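Minutes of the January meeting
January
By Deirdre Coughlan

Present: Reginald Whitfield (chair), Colm Coughlan, Darragh Brennan, Jarlath Brennan, Deirdre Coughlan (minutes). Apologies from Mrs Bhuiyan.

The meeting opened at 7.30 pm. The minutes of the last meeting were read and agreed with one correction: the hall heating bill was for the quarter and not for the month.

Matters arising

Colm has spoken to the farmer about the gate on the lower path. The hinge will be replaced before the lambing. The stile next to it is still loose and walkers should be sent round by the road for now. Darragh has the old signs in his shed and will put two of them up.

Nothing further has been heard about the drain outside the shop. Reginald will write again.

Money

The balance stands at £900. The autumn supper brought in £258 after the cost of the food and the band. Jarlath asked whether the band's fee had been paid in full and Colm confirmed that it had.

The insurance is due next month. Colm has one quote and will get a second. It was agreed that he can go ahead with the cheaper of the two as long as the outdoor events are covered.

Summer show

Most of the evening was spent on this. Last year's field is available again and the owner is content with the same terms. Darragh would like the entrance moved to the top corner, where the ground drains better. Jarlath thought this would leave people walking too far from the car park. After some discussion it was agreed to walk the field in April and decide then.

The produce classes will stay as they are, apart from preserves. There were complaints last year that jam and chutney were judged together. They will now be separate classes, with lemon curd going in with the jam. Entries must have plain lids and a label showing the contents and the month of making. 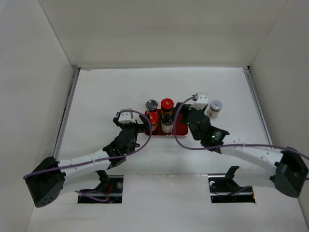 Deirdre asked for the closing time for entries to be brought forward to 10 am, as the judges were kept waiting last year. Agreed. Late entries may be put on show but will not be judged.

Jarlath raised the question of prize money. He felt that the children's classes should have the same first prize as the adult ones. Reginald was in favour, Colm was against on grounds of cost. Put to the vote and carried, Colm voting against.

Schedules: 400 to be printed, the same as last year. Deirdre will send the wording round for checking before it goes to the printer. The spelling of Gasumholm Lane was wrong on the back page last time – please look at this.

Hall

The tea urn trips the switch if the cooker is on. Darragh will look at the wiring but thinks it will need an electrician. Until then the urn is to be used on its own.

The hall floor was left unswept after the last two bookings. Reginald will speak to the hirers concerned.

Any other business

Jarlath has been offered a set of folding tables from a school that is closing. Two have damaged legs. He will collect them if Colm can lend the trailer.

Colm asked that keys be signed for in the book – one set is still missing.

The next meeting will be in the small room, same time. The meeting closed at 9.10 pm.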